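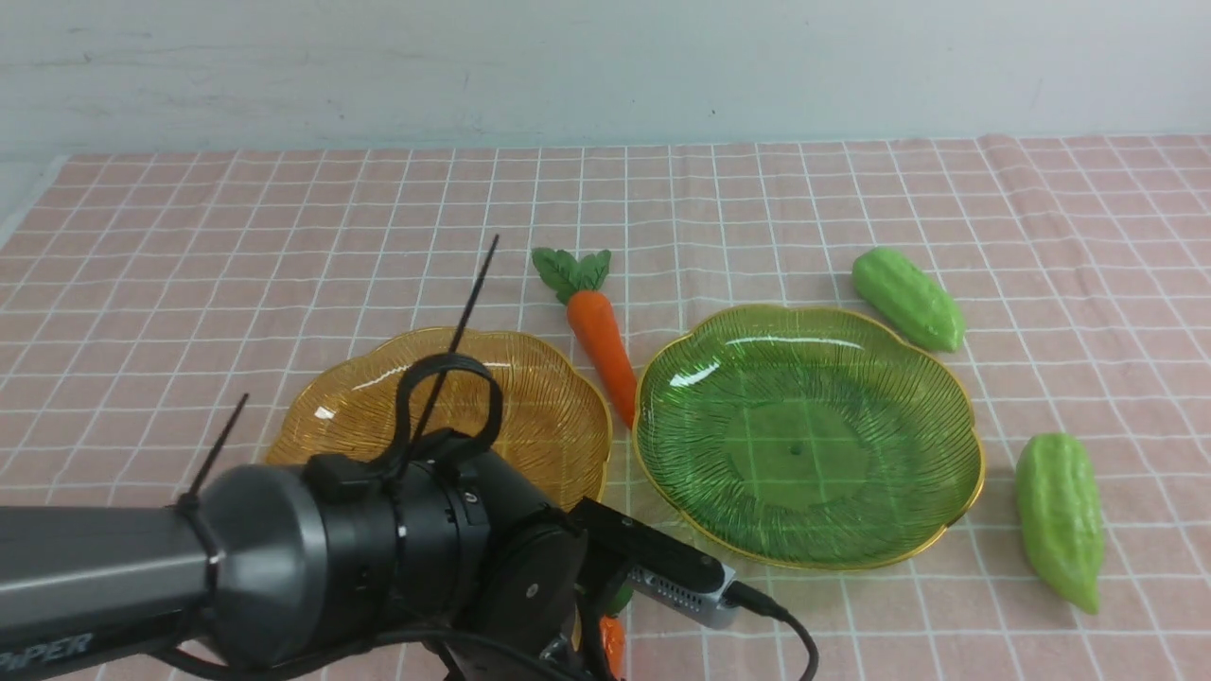 Amber and green glass plates on a pink and white checkered cloth.

Better movie sound at home without buying new speakers
22/10/2020

If you keep turning the volume up for the talking and down for the songs, the room is usually to blame. Try these before you spend anything.

Move the speakers off the shelf. A speaker pushed into a bookcase booms on men's voices. Pull it forward until the front edge sticks out past the wood.

Check what is under the soundbar. Felt pads from the hardware store stop most of the buzz. Mine are Kotier, the 4 mm kind, and a pack lasts years.

Clear the space in front. A vase or a stack of discs blocks the center channel, and that is where nearly all the dialogue is.

Turn off the "stadium" and "hall" settings. They add echo to a soundtrack that was already mixed for a theater. Use the plain movie setting, or "standard" if there isn't one.

Set the crossover. On most receivers 80 Hz is a good place to start if you have a subwoofer. With very small satellites, go up toward 200 and listen to a scene you know well.

Hang something on the bare wall behind the couch. A quilt will do. Monique Guillot wrote in to say she used an old wool blanket on a curtain rod and could finally follow her crime series with the subtitles off.

Find rattles with a loud song. Play one with heavy drums and walk the room with your hand out – picture frames, lamp shades and cabinet doors are the usual ones. A dab of putty behind each corner of a frame fixes it.

Night viewing: look for "dynamic range" or "night mode" in the audio menu. It brings explosions down and whispers up. Switch it off again for daytime, as music sounds flat with it on.

Dust the grilles in March and again in the fall, with a soft paintbrush. Don't use a vacuum nozzle on bare cones.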